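Suker – Creative Department
Minutes of the monthly production meeting, May 5, 2023
Chair: Gintarė Lūse
Apologies: none received

1. Previous minutes
Approved with one correction. Under item 3, the client for the print work should read Kazlauskienė, not Skullgate.

2. Skullgate campaign
Round two layouts went to the client on schedule. Comments came back on the headline size and the legal line. The legal line will move to the foot of the poster and stay at 7 point. Of the 613 files on the shared drive, 43 have no usage rights recorded. Those files are not to be placed in any layout until the rights field is filled in.
Action: art buying to complete the rights field before round three.
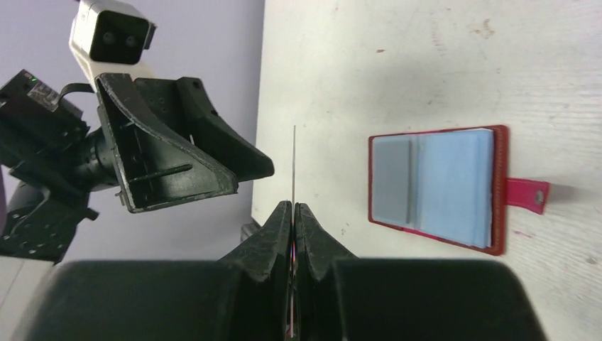
Round three will be limited to four layouts. The client asked for a fifth in landscape format. The chair ruled that this falls outside the signed scope and needs a separate estimate.

3. Kazlauskienė packaging
Color proofs rejected – the second ink printed too heavy on uncoated stock. The printer will supply new proofs at no charge. Copy is final in English. Translation is still open.
Action: studio to send revised ink values to the printer.

4. Clultutville office
The move of two art directors to Clultutville is deferred to December. Existing desk assignments stand. Remote reviews continue on the current call schedule.

5. Timesheets
Hours must be entered by job number. Entries marked "general" will be returned.

6. Other business
Portfolio review dates to be circulated by the chair.

Minutes taken by the studio desk. Corrections to be sent in writing before the next meeting.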